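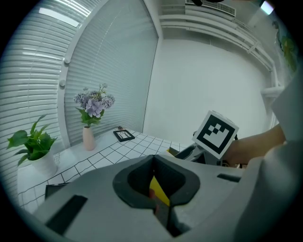
Voder hand-held gripper pair, reviewed against the Wavau practice sheet

PROS: Rigid housings. Marker cubes hold their position. Pads and jaws can be wiped clean between sessions. The supplied rule sheet is short enough to be read before work starts.
CONS: Tiring to hold at arm's length. Vague wording on when a recording should be rejected. No spare marker faces in the box.
SUMMARY: A sound tool for recording table-top handling tasks, provided the site adds its own rules on rest, rejection and labelling.

Scope
We used the Voder pair from March onwards to record paper and folder handling for later use in training robot arms. The set came through Hong, the supplier, with a copy of the Wavau practice sheet, which covers the set-up of the table, the way the grippers are held, the start and end of a recording and the storage of files. This review deals with both, as the tool is hard to judge apart from the rules it is used under. By the time of writing we had 814 recordings, all made on ordinary furniture in a furnished room.

Build
The housings show no play at the joints. The jaws close evenly on card and on thin booklets. Thick ring binders are beyond them, and the operator soon learns to lift these by the spine or leave them out of the task. The trigger has a long travel. This suits slow work and is a nuisance in fast sorting, where a short press may leave the jaws part open.

Marker cubes
The sheet asks that the faces be clean, flat and unobstructed at the start of each recording. We support this. Tracking loss in our files was nearly always traced to a sleeve, a turned wrist or glare on a face. Rule 4 of the sheet says that blinds should be set before the session and left alone until it ends. We ignored it for a week and went back to it - the afternoon files were noticeably worse.

A patterned tablecloth gave us no trouble in tracking. The sheet advises a plain surface, and we consider that advice stricter than it needs to be. It should at least separate printed cloths from glossy ones. 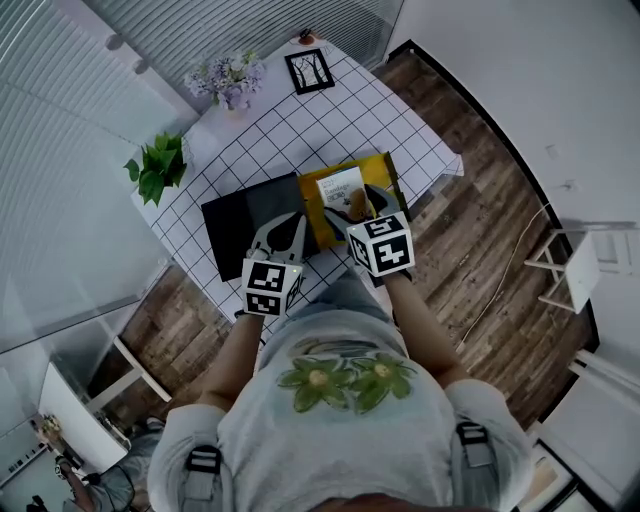
Delluvham Manual Handling and Automation Group

Holding and posture
The sheet requires both grippers to be in hand before the recording is started and to stay in hand until it is stopped. Putting one down part way through ends the recording. This is clear and easy to check. With two folders overlapping and a booklet to be taken from the top, the temptation is to steady the lower folder with a finger. The sheet forbids this, correctly: a robot arm fitted with the same jaws would have no finger to use. The other gripper should do the steadying.

Rest is poorly covered. The sheet says "as needed". Our local rule is a change of operator after 3 tasks, and wrist complaints have stopped.

Rejecting a recording
This is the weakest part. A dropped item is to be kept if it is "recovered naturally". Two of our reviewers disagreed on this so often that we wrote a replacement:
- Keep the file if the item is picked up again with the jaws.
- Reject it if a bare hand touches the item.
- Reject it if the item leaves the table.
- Mark it for a second check if the jaws slip and the operator restarts the movement.

Files and privacy
Printed matter ends up legible in recordings more often than one expects. The sheet mentions faces and screens and omits paper. We now use only booklets and folders that carry no personal details, and we look through each folder before it goes on the table. People passing near the work area are told that recording is in progress.

Verdict
The grippers score higher than the rules supplied with them. We would buy the pair again. We would also want the next issue of the Wavau sheet to rewrite the section on rejection and to state a rest interval. Our notes on both points have been sent to Hong.

Reviewed June 10, 2023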